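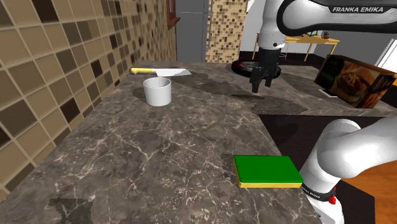 Kitchen cell in the sim, gripper parked over the counter with the fingers part open. Cup, knife, sponge and burger box are all loaded.

Nuller Bench forum > Arms and cells > Setup and upkeep

Thread: Franka kitchen cell — my setup notes, tear them apart

ulley_kirstin
September 17, 2021
Finally got this one behaving and I'm way too happy about it, so here are my notes before I forget them. The arm is the stock Franka model, fixed base, parallel gripper. Control loop runs at 500 Hz and I reset the whole counter every 20 episodes.

The big fix was the friction on the finger pads. I'd left it on the default and everything slid out like wet soap (the sponge was the worst!). I bumped it up, dropped the grip force to 40 N and it's been lovely ever since. I also set the home pose so the fingers point straight down with a bit of air above the marble.

Next job is the cup. There's no handle to grab that I can see, so I'm going in from the top with one finger inside the rim. Opinions welcome.
Kirstin Lamont

baxter_bay
Great stuff. I'd change the cup grasp though. Go around the outside of the body, otherwise your planner has to know the wall thickness and it'll be fussy forever.

And shift that knife. The cup is standing right in front of the blade, so anything coming in low from behind is going to clip it.

zekport
Disagree on the knife. Leave it there! Clutter is the fun part, and a cell that only works on a tidy counter isn't much of a cell. Just give the blade a simple box for its collision shape. Mine had a full mesh and the contacts jittered like mad.

baxter_bay
Sure, once the basics work. She's still tuning pads. I'd want one clean run of 320 episodes before I put a blade anywhere near the cup.

ulley_kirstin
Ooh, fair point from both of you. I'll save two layouts, one with the knife pulled clear and one as it is now. Box shape is going in tonight, thanks zekport, I did wonder where the jitter was coming from.

pondhockey_mel
What's the dark patch on the marble in the bottom left corner? Spill?

ulley_kirstin
Render glitch. I've had one like it since June, in a different kitchen. My guess is two surfaces fighting over the same spot. It doesn't touch the physics so I keep putting it off.

zekport
Check whether you've got the counter loaded twice. Had the same colour of smudge once and that was the culprit. Takes a minute to look.

baxter_bay
If it is doubled, redo your friction numbers after you delete the spare. You may have been tuning against two counters.

ulley_kirstin
Oh no. Okay, checking the scene file now, will post the new pad values when I've got them.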